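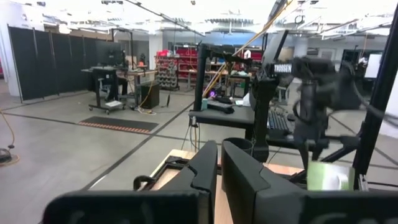 Four nights in Brorano, and why we will go back

Sun 22 November

I promised my sister-in-law that I would write down everything about the house before I forget it, so this post is mostly for her, but maybe it helps other people who look for a place for a mixed group in the low season.

We were five adults: Deirdre Fahy and her cousin, Jitendra Chaudhary, Jyoti Vashisht and me. We wanted mountains, but only Jitendra wanted to walk every day. The rest of us wanted to sit near a stove and to eat well. In November this is quite easy to arrange, as the summer walkers have left and the ski lifts are still closed. The price was much lower than I had expected.

The house is called Limow and it stands above the village of Brorano, at the end of a narrow road with 12 bends. Please believe the owner when she writes that you should arrive in daylight. We arrived at half past six, in the dark and in light rain, and Jyoti drove the last part in first gear with the window open so that she could hear if another car was coming. There is space for two cars beside the woodshed. The second space is on a slope, and I would not like to use it with ice.

The key is handed over in person by Floor Aerts, the owner, who lives in the next house down. She showed us the boiler and the stove and then she stayed for a tea, which I liked very much. She told us that the ground floor was a stable until her parents bought it. Now it has the kitchen and the long dining room, and the ceiling is rather low. Jitendra hit his head on the same beam on the first evening and again at breakfast.

Upstairs there are three bedrooms. The one to the east is the best in the morning, with sun on the bed from eight o'clock, but it is next to the bathroom and you hear the pump. The small one at the back is the quietest. I slept there and I was happy, although the wardrobe door does not stay closed. The bedding is good and heavy. Bring your own slippers, for the stone floor downstairs is cold even when the stove has been on all day.
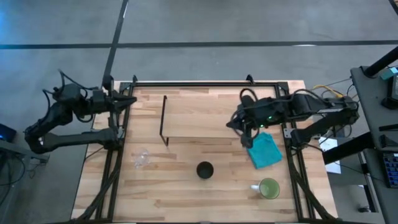

For food you have two choices. You can cook yourself, and the kitchen has everything except a sharp knife. Or you can order dinner from Floor one day before, and she brings it up in big pots at seven. We did this twice. It costs 20 euros for each person, with soup, a main dish and a cake. The first time it was barley soup and a stew with chestnuts, and Deirdre asked for the recipe, which she did not get. The village shop is closed on Monday and also each afternoon between one and four. We learned this by standing in front of it.

About walking I can say less. Jitendra did the path to the Hindetti hut and back, some 8 kilometres, and he said it is well marked until the second stream and after this you must look for the red paint on the stones. The hut itself is closed until Christmas, so carry your lunch. The rest of us went only to the chapel and around the upper meadows, where we met many cows' footprints and no cows.

On the third day the clouds came down and we could not see even the woodshed. We played cards until lunch, and then we drove to the thermal bath in the valley. It takes 30 minutes by car. The outdoor pool was lovely in the fog, but the changing rooms were crowded and the café had stopped serving warm food at two.

Some smaller points, as I was asked:

The internet works in the dining room and on the stairs, and not in the bedrooms.

The firewood in the basket is included. When it is finished you take more from the shed and write it on the list by the door.

Dogs are allowed, but you have to ask before you book.

The last bus from the station leaves early in the evening, and it stops at the bottom of the hill. With a suitcase I would not do it.

We have already asked Floor for the same week next year. Shanthi Mollah wants to join us then, and she is a very light sleeper, so I think I must give up the small room at the back.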